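Home | Kitchen | Shed | Laundry | Search

Bench appliances — quick clean of the knobs

Unplug first. Damp cloth, never dripping. Dry toothbrush round the base of the dial, then wipe the cord end to end.
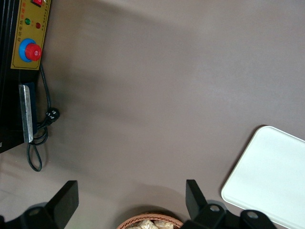 Skollora wrote in that vinegar had faded the labels on hers, so plain soapy water now and no scrubing over the print.

Fair enough. Cotton bud for the switch edges. Leave 40 minutes before pluging in again.

Related
Descaling the kettle
Cords that won't stay coiled

Contact | © Lesdale Home Tips | Back to top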